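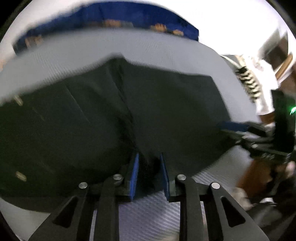
Dark gray garment on a ribbed surface.

Drancombe Mending and Alterations: Your Questions Answered

Updated 30 April 2020

How do I send something in?
Fill out the short form on our Send It page, print the slip, and tuck it in the bag with your clothes. If you don't have a printer (plenty of our customers don't), just write your name, phone number and what you'd like done on any piece of paper. We really do read every note, even the long ones, and we love the ones that tell us where the coat has been!

Do I need to wash things first?
Yes, please. Everything should arrive clean and completely dry. We can't work on damp wool, and it tends to get unhappy in the mail.

What does it cost?
Plain hems and buttons are on the Bravo plan, which is a flat $80 for a bag of up to five pieces. Linings, zippers and anything with beading get their own quote, and we'll always call before we cut. You are welcome to say no at that point and we'll mail it all back.

How long will I be waiting?
Longer than usual this spring, I'm afraid. Since March we've been working one person to a room, so please allow three weeks. Wedding and graduation clothes with a new date can wait on our rack for free until you know what you're doing.

Who will be working on my clothes?
Most likely Trinidad Henríquez, who handles trousers and coats, or Dardo Toledo, who does knits and is very patient with moth holes. You can ask for either one on your slip, though it may add a few days.

Can you match my thread?
Nearly always. We keep 500 shades on the wall, and if yours isn't among them we'll pick the closest and send you a snip to approve.

My trousers have been hemmed before. Can you let them down?
Often, yes, if the extra fabric is still folded up inside. Turn up the cuff and measure what's there. An old crease line may show a little afterward, especially on cotton, and steaming only does so much.

Is the Wirnari drop box still open?
It is, day and night. The Vidon counter is closed for now, so please don't leave bags at the door there.

I have a question that isn't on this page.
Call us and ask for extension 149. If you get the machine, leave your number slowly and we'll ring you back the next working day.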